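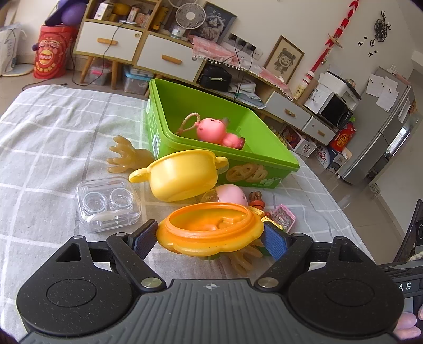 Cisside Young Viewers' Club - Screen Explainers

How do TV programmes get their sounds?

Next time you watch your favourite series, shut your eyes for a minute and just listen. Footsteps! A creaky gate! Somebody munching toast! It all sounds as if it happened right there in front of the camera, but lots of those noises were added weeks later by people in a quiet room full of old shoes and broken umbrellas.

They are called foley artists (say it "foe-lee"), and they have one of the best jobs in television. They watch the episode on a big screen and act out the noises at exactly the right moment. If a character runs upstairs, the foley artist runs too, on the spot, in the right sort of shoes.

Why bother? When a programme is being filmed, the microphones are pointed at the actors' mouths. They pick up the talking beautifully, but a rustling coat or a spoon in a cup can come out very faint.

The fun part is that the thing making the noise is often the wrong thing altogether. Squeeze a bag of cornflour and you get boots in deep snow. Snap a stick of celery and you get a breaking bone - yuck! A pair of leather gloves, flapped quickly, makes a very good bird.

In the adventure series Dirkent, made at the Plornavska studio, one episode needed 201 separate footsteps, and that was before anybody got to the castle. The whole first series used 2780 added sounds. The growl of Thorlacius, the cave beast, was a heavy flowerpot dragged over a paving slab and then slowed right down on a computer.

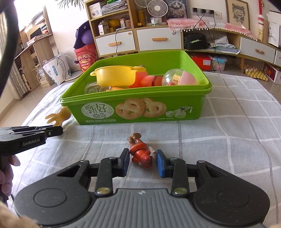 One reader wanted to know why they don't just use recordings, and it's a great question. Sometimes they do! Plornavska keeps a library of 1000 recorded sounds, with plenty of thunder, traffic and barking dogs. Footsteps and clothes are harder, as every actor moves in their own way, so those are usually done fresh.

Try it at home

Pick a short bit of a programme and turn the sound off. Watch it twice. Then collect some things from the kitchen (ask first!) and make the noises yourself while it plays. Rice in a tin makes lovely rain.

Page updated Jul 30, 2026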